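Tritden tightens rules on open-plan kitchens in converted buildings

Revised guidance on kitchens in converted buildings has been published by the building standards office in Tritden, and will apply to all applications lodged from December. It covers ventilation, clearances around islands, door swing on large appliances and the treatment of timber worktops near heat sources. Applications already lodged will be assessed under the existing text.

The guidance replaces a document that was written mainly with separate, enclosed kitchens in mind. Most conversions now submitted to the office place the kitchen, dining table and living space in a single room. 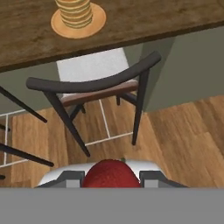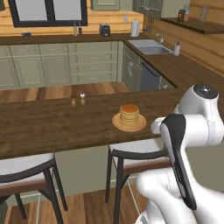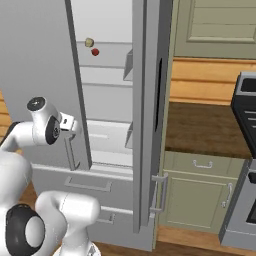 Pancakes on a dark brown wooden surface, first and second; refrigerator with its doors open, third.

The largest change concerns extraction. Under the old text, a recirculating hood with a charcoal filter was accepted in any kitchen with an openable window. From December a recirculating hood will be accepted only where the room also has continuous mechanical extract, ducted to the outside and left running at a low background rate. Hoods that are themselves ducted outside are unaffected, provided that the duct run contains no more than 4 bends and the terminal is fitted with a back-draught flap.

Flexible ducting is no longer permitted except for the final connection to the hood. The office found that long flexible runs were often crushed behind cupboards during fitting, and that the loss of airflow could not be seen once the panels were in place. Rigid duct must be used elsewhere, with joints sealed and the run supported at regular intervals. Where it passes through an unheated roof space it must be insulated along its full length and laid to fall towards the outside, so that condensation does not drain back into the hood.

Airflow must be measured at the grille after installation and the reading entered on the completion form. A figure taken from the manufacturer's leaflet will not be accepted in its place.

Yuzuki Noguchi, who led the drafting, said the measured reading was the part of the guidance most likely to change what gets built. "The drawings we receive are generally sound. The difficulty is that a fan rated on a test bench is then connected to a long duct with a crushed section in it. We need the number at the grille, with the doors and windows shut, and we need to know which instrument was used."

Clearances are dealt with in a separate section. The distance between an island and the run of units facing it must now be measured with appliance doors open. Under the previous text it was measured between the fixed faces of the units, and a layout could pass even though an open oven or refrigerator door blocked the only way out of the cooking area. Designers must show the full swing of every appliance door on the plan, drawn to scale, including both leaves of a two-door refrigerator. Handles count towards the depth of the appliance.

An open door may overlap a walking route if a second route remains clear. In a single-aspect flat with one exit, no overlap with the route to that exit is allowed. Dining chairs are to be drawn in the pulled-out position for the same purpose.

The section on timber worktops is shorter. Solid timber remains acceptable beside a hob, with a gap between the edge of the cut-out and the nearest burner or heating zone as stated by the hob manufacturer. The cut edge must be sealed before the hob goes in. Oil finishes are allowed, but the maintenance sheet left with the occupier has to state the type of oil and how often it should be applied. Rags used for oiling can heat up as they dry, and the sheet must say that they are to be laid flat outdoors or soaked in water before disposal.

Two points in the consultation draft have been dropped. One would have required a fixed screen between the hob and any seating at an island. The other would have limited the floor area of a combined room without a sprinkler head. Sprinkler provision stays where it was, under the general fire guidance, and designers working on flats with an inner bedroom should read the two documents together.

Older buildings are given some room. In the Wada quarter, where a number of the former warehouses date in part from 1680, new openings in the street elevation are rarely granted, and ducts may therefore be taken up through a disused flue if it has been swept, lined and tested for leakage. The test certificate must accompany the application. Flues that serve more than one property cannot be used in this way. If neither a wall terminal nor a flue is possible, the applicant may propose another arrangement, with calculations, and should expect a longer decision period.

The consultation drew 26 written responses. Several came from small fitting firms, which asked whether the reading at the grille could be taken by the installer or would need an independent tester. The final text allows the installer to take it, using an instrument with a current calibration certificate - the certificate number goes on the form beside the reading.

Brolex, a joinery firm with workshops outside the town, had asked for a longer lead-in on the grounds that kitchens for the spring were already on order. The office declined to move the date, but will treat an application as lodged on the day it arrives, even if drawings showing door swings follow later.

Copies of the guidance can be collected from the front desk of the building standards office. The new completion form is supplied with it, and the old form will be returned unprocessed if used for work approved under the revised text.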